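February 5, 2022

Hand comparison, Gorketti vs. Grorkilero, continued. Bathroom counter task again, same cup, same marble top. Ran with the padded sleeve on the forearm this time because Levente wanted to know if it limits the wrist. So far I can't see that it does, but the cable loop at the wrist mount needs watching when the forearm rolls past vertical.

Set 1 was the Gorketti two-finger gripper, 20 attempts at putting the toothpaste tube in the cup. 19 got in. The one miss was a tube that rotated in the jaws on the way down and hit the rim. The gripper holds hard and flat, so the tube gets dented, and after a while the dent changes where the next grasp lands. I started swapping tubes halfway through, which I should have done from the first attempt. Mark set 1 as slightly unfair to the Gorketti.

Set 2 is the Grorkilero hand, gloved. Fingers wrap the tube and the thumb closes from the other side. Controller is still the Oláh box with the old gains. Closing force limit at 2378 counts, down from 3409 — at the higher value the thumb stalled and the driver dropped out twice. 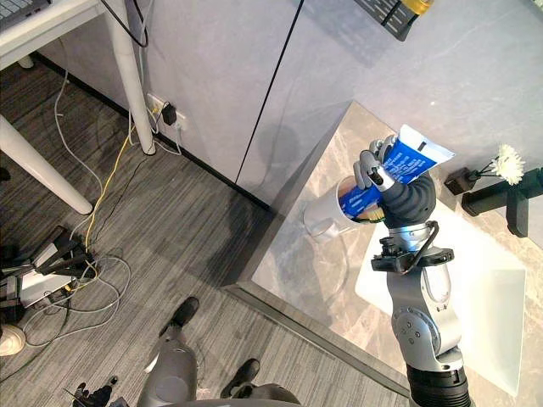

Set 2, Grorkilero hand. Tube at a diagonal, cap end down in the cup next to the toothbrush.

The diagonal entry works better than I thought it would. With the tube straight up, the fingers get to the rim before the cap is low enough, and the cup slides on the marble. Tilted, there is more clearance on the finger side. The toothbrush head takes up room and I left it in on purpose, same as for set 1.

Wrist camera loses the cap once it is below the rim. Head camera still has the upper part of the tube, so I switched the release check to head view only. The Wimport tracker didn't like the change and needed a restart.

Not done:
Score set 2. Logs are copied but I haven't gone through them.
Repeat set 1 with a fresh tube every time.
Glove off, same force limit. Levente Szénási thinks the glove is doing most of the gripping. Could be.
Shorter wrist cable — ordered, probably March.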